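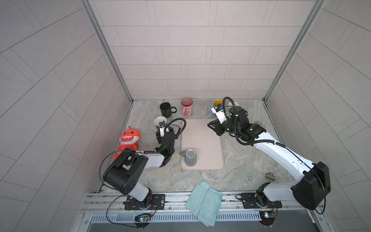
Why does a glaze that came out of the kiln sound start to craze months later?
Moisture expansion, most often. A porous body takes up water from the air and grows slightly, the glaze doesn't grow with it, and whatever compression the glaze had is used up. Once it goes into tension it cracks.

2018-03-08

Delayed crazing on the wall tiles, continued from the last entry.

Returned tiles from the Urkdale job unpacked and inked. Glaze is Mastora clear over the buff body, fired in August. All were passed on the ink test straight out of the kiln. Crazing is now a wide, open mesh on most of the face, tighter near the edges where the glaze pooled. No sign of impact, cracks don't run from any one point. Backs show no cracking in the body.

Absorption first. Dried overnight at 110, weighed, boiled for 5 hours, left to cool in the water, wiped, weighed again. Result well above what we wrote on the spec sheet. Repeated on a tile from a different box and got the same within the error of the balance. Body is underfired or the recipe has drifted. Nahom Adugna thinks underfired and points at the colour of the break, more pink than the reference piece. I agree about the colour but would like a cone in the kiln before we put it in writing.

Refire check: one crazed tile reheated to dull red and cooled slowly. If the trouble is moisture expansion the body should shrink back and the fit should recover, at least until it takes up water again. Mesh had closed up by eye, and fresh ink did not take except along one edge. That is what I would expect from moisture. A plain mismatch in expansion would have crazed again on the way down.

Steam test on the new trials. Pressure vessel, same cycle as last time, cooled in the vessel with the lid on, then inked with the blue (the black hides in the speckle). Trial numbers as in the glaze book.

Trial 2 -- Mastora as supplied, buff body, normal firing. Crazed on the first cycle. This is the control.
Trial 5 -- same glaze, extra flint milled in, normal firing. Survived the first cycle, crazed on the second. Surface slightly drier, some pinholes.
Trial 7 -- part of the soda feldspar swapped for the Ostrowski boron frit, flint topped up to keep the melt stiff. Survived every cycle so far. Gloss good. Slight milkiness where thick.
Trial 29 -- glaze untouched, body fired hotter with a longer soak, then glazed and fired as normal. Survived. Bisque was so tight that the glaze took a long time to dry and crawled at one corner.

Reading of the above: 7 treats the glaze, 29 treats the body. Of the two I prefer 29 in principle, the body being where the fault is, but the crawling has to be dealt with. Warm the bisque before glazing, or add a little gum. The other course is to do part of each: a modest rise in the bisque and half the frit swap. Not tried yet.

Caution on 7. Lower expansion puts the glaze in stronger compression, and too much of that gives shivering at the edges. Rubbed the arrises with a steel rule and nothing came away, but the trial tiles have rounded edges and the production ones are square. Needs doing again on square tiles, freezer to boiling water, before anybody calls it safe.

Kiln. The Rindden is still reading hot at the thermocouple compared with the cones. Cones on the bottom shelf barely leaned in the last bisque, top shelf fully down. If the August firing was packed the same way, the bottom of the load would have come out soft and porous, and that fits the absorption figures. The kiln log gives the programme but not the packing. Packing plan to go in the log from now on, shelf by shelf, and witness cones top and bottom on each bisque.

Glaze thickness also wants watching. Cut through a returned tile and the layer was thicker than on our trials. Thick glaze crazes sooner. Somebody let the bucket settle, or the density was never checked after topping up. Hydrometer is in the drawer under the scales, please put it back there.

To do:
Bisque on square tiles, hotter programme, cones on both shelves.
Half-swap glaze, small batch, sieve twice.
Ask Ostrowski for the current analysis of the frit -- the sheet in the folder is for an older lot.
Moisture expansion bars from the buff body, measured before and after steam.
Keep the refired tile out on the open shelf and ink it again in August.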